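Can a player be signed outside the transfer window if he has no club? And does my town team have to follow the same dates?

Asked in Soccer > Rules and Registration
3 answers

I got into soccer pretty late (my kids dragged me in, now I'm the one who won't shut up about it) and I follow our local side, Gitstead, who play in a regional semi-pro league. We had a great start to the season and then lost both of our center backs inside two weeks, one to a knee and one to a job in another state. The club put up a post saying they're "looking at free agents" and everybody in the stand seems to think that's fine, even though the window closed a while back.

So my questions are:

Can a club really sign somebody after the window shuts as long as he isn't under contract anywhere? Does it matter WHEN he stopped being under contract?

Is a loan treated the same way? Skinen, who are one level above us, have a young defender who can't get a game and I'd love to see him here until the spring.

And does any of this even apply at our level, or is it only for the big professional leagues? I tried reading the league handbook and got lost somewhere in the section on registration. It's written for people who already know the answer.

Thanks in advance, I'm loving learning all this stuff!

Answer 1 (marked as best by the asker)

Great question, and this is one of my favorite corners of the game, so apologies for the length. I did player registrations for Andon for a few seasons and I still read other leagues' handbooks for fun.

The thing that helped me most was splitting it into two separate things. There's the contract, between the player and the club. Then there's the registration, which is the league and the association saying "yes, this person may play for this team." The window is about registration. A club can shake hands with anybody it likes in the middle of November, but he can't pull on the shirt in a league match until the registration goes through.

Now, free agents. Plenty of leagues do let you register an out-of-contract player after the window has closed, and in a lot of them the important part is exactly what you spotted: when he became free. The usual wording is that his last contract has to have ended before the window shut. So a guy who was released in the summer and has been training on his own is normally okay. A guy who tore up his deal with another club last week often isn't, and he'd have to wait for the next window. If it worked any other way, clubs would cancel contracts left and right and the window wouldn't mean much.

Even then there can be a second cutoff later in the season, after which no new players can be registered at all. That one catches people out every year! It tends to sit somewhere in the last third of the schedule, so teams can't load up for the playoffs. 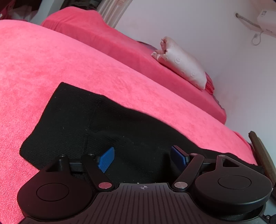
Loans are a different animal. A player on loan still has a contract with his parent club, so he can't use the free agent route. Some lower leagues have a special short-term loan that can be done outside the window, sometimes with a minimum length of a month or so, and some allow an emergency loan for goalkeepers only. With a defender from Skinen you'd be relying on the first kind. Look for the words "short-term" or "temporary transfer" in your handbook. If they aren't there, it's probably a no until the window opens again.

As for your level, this is where it gets fun. Semi-pro leagues often mix players on written contracts with players who are just registered as amateurs, and the two groups follow different rules. Amateur players can often move in the middle of the season with a bit of notice to the old club. The notice period varies, seven days is common, and somebody at the old club may need to sign that he doesn't owe dues or have kit to return. We once waited 33 days on a winger over a training jacket. He scored in his second match, so all was forgiven.

One more thing to check is squad size. If your league has a cap, an injured player usually still takes up a spot unless there's a long-term injury rule. Your center back with the knee might be blocking the place you need for his replacement, while the one who moved away can simply be taken off the list.

If I were you I'd email the league's registration secretary. Give the level, say you're a supporter who's curious, and ask which rule covers out-of-contract players. Ours loved getting questions like that and would write back with the rule number and everything. Good luck to Gitstead, and I hope you find a big one who can head the ball!

Answer 2

yes free agents can sign whenever, my team does it every year. we got a striker in February one time and he was terrible but he was allowed to play

Answer 3

Adding to the first answer, which is very good, with a couple of things from the player side. I played at about this level until my back gave out and was a mid-season free agent twice.

First, international clearance. If the free agent last played in another country, even as an amateur, the new association has to request a certificate from the old one before he can be registered. Mine took most of a month because my old club had folded and it wasn't clear who was supposed to answer. I trained with Innes that whole time, carried the water, learned all the set pieces and watched five matches from the bench in a coat. Still one of the best months I had in the game, funny enough. Great group.

Second, fitness. Fans see a name and expect him to start on the weekend, but a player who has been without a club since summer has had no real matches. You can run as many hills as you like and it doesn't get you ready for turning and jumping against somebody who wants to hurt you. Give your new center back three or four games before you judge him. I was awful in my first two.

Third, paperwork fees. They're small, but at a small club they're real money, and there can be a fine if you play somebody before he's cleared. Worse than the fine is losing the points. A side in our league had 2 wins taken away because the form went in late by a single afternoon, and they missed the playoffs by one point. So if your club announces a signing and he doesn't appear for a while, that's most likely a secretary being careful.

On the loan question I agree with the first answer. I'd only add that the parent club usually puts in a recall clause, so if Skinen pick up injuries of their own he could be gone again on short notice.

Comment from the asker

Wow, thank you all so much! I went back to the handbook with this open next to it and finally found it. We DO have the rule about the contract ending before the window shut, and there's a later cutoff in March for everybody. No short-term loans at our level unless it's a goalkeeper, so my Skinen dream is over for now - but I'll be checking again when the window opens. I also found the squad cap and a long-term injury rule with a doctor's note, so the knee isn't a problem.

Going to email the secretary about the amateur notice period, that part still has me confused. Does the seven days start when the form is sent or when the old club gets it?

Reply to the asker

When the old club gets it, in every league I dealt with. Send it by email and ask them to reply so you've got the date in writing. The clock starting is one thing and proving when it started is another!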